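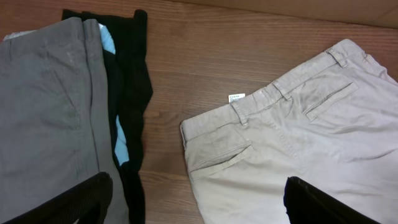

1/ The asteroid Ristić passed in front of a faint star in Aquarius last night and we caught it from BOTH stations. I have had very little sleep and I'm going to tell you all about it.

2/ If you haven't met an occultation before: a star throws the shadow of an asteroid onto the Earth, and the shadow sweeps across the ground at several kilometres a second. Stand in the right strip of countryside and the star goes out. Stand a few villages over and you see nothing at all.

3/ The shadow is very nearly the same width as the asteroid itself. So if you time how long the star stays off, and you know how fast the shadow is moving, you get a length in kilometres across a lump of rock that is only ever a dot in your telescope. With a stopwatch, basically! (A very good stopwatch.)
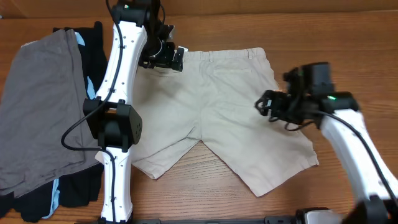 4/ The stations. I was at Stindgate with the old reflector, in the lay-by past the reservoir. Brahim Slaoui was further south at Druten with his smaller scope and a much nicer flask. We wanted to be well apart across the track so that we'd each cut a different slice through the shadow.

5/ Cloud until an hour before. Proper thick cloud, I'd started putting the eyepieces away. Then a gap opened from the west and Aquarius was sitting there over the hedge, a bit milky but good enough.

6/ Finding the field took me ages. The target star isn't bright and there's a little kite of fainter ones next to it that looks exactly like another little kite of fainter ones one field over. I was on the wrong kite for ten minutes. Brahim had his in no time and was texting me smug things.

7/ Started recording early, GPS time stamped on every frame. Then you just sit and stare at the screen. Star, star, star, star – gone. Clean off, like a switch. I shouted. A sheep answered.

8/ It stayed off for 2 seconds at my end. Back it came, just as sharp. Brahim's was shorter, and his started a touch later than the prediction said, so the track had probably slipped a bit north of where we expected. That's the useful bit for the people who work out the orbit.

9/ I ran the video through Planness this morning, some 2000 frames either side of the event. The light curve is a lovely flat line with a square hole in it. I keep opening the file to look at the hole.

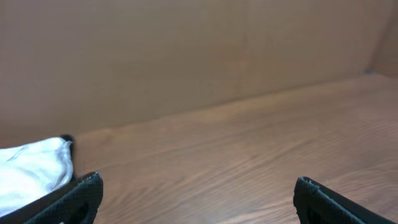 Wooden tabletop, beige panel behind.

10/ A few people have asked what the two slices give you. You draw them as parallel lines at the right spacing and try to fit an outline through the four ends. With only 2 chords a lot of outlines will fit, so I'm not claiming a shape! Ours look happier with something a bit stretched than with a circle, and I'd love a third chord to check.

11/ No sign of a second dip in either recording, so nothing to say about a moon. We'll go through them again frame by frame, because a short one is easy to miss when the seeing is that wobbly.

12/ If you were under the track and got anything, please shout, and that includes a miss. A miss just outside the edge pins the outline down really nicely. Reports go in tonight once Brahim has double-checked my timings. Next one we fancy is a fainter star and a lower asteroid, so I'll be scouting for a lay-by with a better southern horizon.

August 30, 2023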